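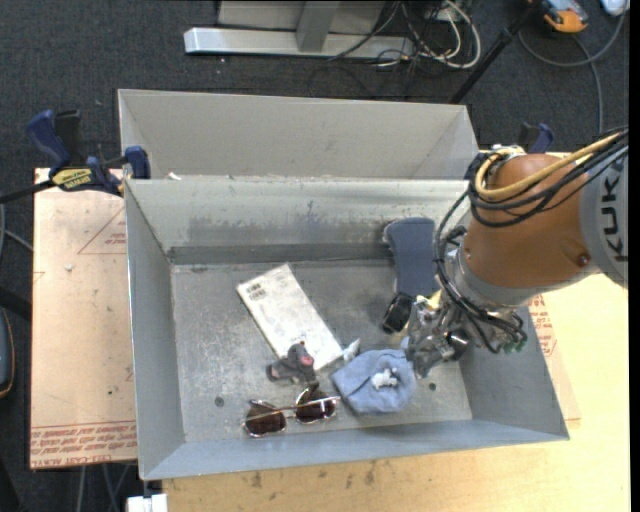
A robot arm with its gripper lowered beside a blue cloth in a metal bin.

Watgate adds form builder link to its contact software

Watgate has released a link between its customer contact software and the online form builder Ballurley, so that answers given on a form can be saved straight to a contact's record.

The link was switched on for all paid accounts on 14th August, after a trial with 93 customers that began in May. Customers on the free plan can see it in the list of add-ons but cannot connect it.

Until now, Watgate users who collected answers with Ballurley had to export them as a spreadsheet and load the file by hand. The import tool matched rows by email address only and took no more than 600 rows at a time. It is still there, and the limit has not changed.

"Most of the support requests we had about importing were from people moving form answers across every week," said Kaisu Salminen, product manager at Watgate. "They had a routine for it, and it went wrong when somebody renamed a column."

How it is set up

The link is found under Settings, then Add-ons, then Forms. An account administrator has to make the first connection and needs a Ballurley login with owner or editor rights. Once the two accounts are joined, other users can choose which forms to bring in, provided they have permission to edit contact fields.

Each form is set up separately. The user picks a form, and Watgate lists its questions on the left with a menu of contact fields next to each one. Questions can be matched to an existing field, matched to a new field or left out. Short text, long text, number, date, tick box and drop-down questions are all supported. File uploads and signature boxes are not, and appear greyed out.

Drop-down questions need some care. If the choices on the form are worded differently from those in the Watgate field, the answer is stored as plain text and a warning appears on the form's set-up page. Watgate's help pages suggest making the field from the form in the first place, which copies the choices over exactly.

New answers normally arrive within a few minutes. Older answers can be brought in when the form is first connected, up to a limit of 2,000 per form. Accounts that need more than that are asked to contact support, who can raise the limit for a single import.

Matching and duplicates

Contacts are matched by email address or, if the account uses one, by customer number. Phone numbers cannot be used for matching. Where no match is found, the user can choose between making a new contact and holding the answer in a list for someone to check.

The second choice was added during the trial. Paavo Manninen, who looks after membership records for the Istville adult education service, said his office had asked for it after the first week.

"People sign up for a course with a work address and fill in the feedback form with a home one," he said. "We had 961 feedback forms to bring in and we were getting a second record for a good many of the people on them. With the holding list I go through them in the morning and merge the ones I recognise."

Mr Manninen said the service now uses the answers to build mailing lists for the next term, grouped by the subjects people said they were interested in. Previously it had sent the same brochure to everybody.

He would still like to see answers from anonymous forms counted in Watgate's reports. At present a form with no email question cannot be connected at all.

Using the answers

Once stored, form answers behave like any other contact field. They can be used in filters, saved lists and reports, and they can start an automatic task, such as sending a message or giving the contact to a member of staff. An automatic task runs only on answers that arrive after it has been switched on, so bringing in older answers will not send out a batch of emails.

If a person fills in the same form twice, the newer answer replaces the older one in the contact field. Both are kept on the contact's timeline with the date each was received. Number fields can also be set to keep the highest or lowest value, an option meant for satisfaction scores.

There is no traffic in the other direction for now. Changing a field in Watgate does not alter the answer held in Ballurley, and deleting a contact does not delete that person's form entries. Firms that receive a request to erase personal data will have to deal with the two systems separately. Watgate has put a reminder to that effect on the screen where contacts are deleted.

Kerttu Seppälä, a data protection adviser at the consultancy Ásgeirsdóttir, said customers should look at the wording on their forms before connecting them.

"If the form says the answers are only for improving a service, and they are then used to pick people for a sales mailing, that is a different purpose," she said. "It needs to be on the form before the person fills it in. Changing the wording afterwards doesn't cover the answers you already hold."

She also advised against bringing in every question by default. Free text boxes in particular tend to contain things people would not expect to find on a customer record, she said, including remarks about their health or about other people.

Watgate said questions are left unmatched until a user picks a field for them, and that a field holding form answers can be hidden from chosen groups of staff in the same way as any other.

Cost and limits

There is no extra charge for the link on Watgate's Standard and Plus plans. Standard accounts can connect up to five forms and Plus accounts can connect as many as they like. A form that has been closed in Ballurley still counts towards the five until it is disconnected.

Disconnecting a form stops new answers coming in but leaves the stored ones where they are. Removing them means clearing the field, which has to be done by an administrator.

Ballurley customers need to be on one of its paid plans. Veikko Honkanen, who runs partnerships at Ballurley, said the company had no plans to open the link to its free accounts. "The connection uses our live feed of answers and that has always been a paid feature," he said.

Two known faults are listed in the release notes. Dates entered on forms set to the American layout may be read with the day and month the wrong way round, and forms with more than one language show only the questions from the first. Watgate expects to correct the date fault in its next update. It gave no timing for the other one, but said separate forms for each language will work in the meantime.

Accounts that took part in the trial do not have to reconnect. Their existing matches have been carried over, though administrators are asked to open each form once and press Save so that the new duplicate settings take effect.

A recorded walk-through lasting nine minutes is available in Watgate's help centre, along with a written guide. Pirjo Riihimäki, head of customer training, will also run live question sessions for administrators - places can be booked from the Training page inside the software.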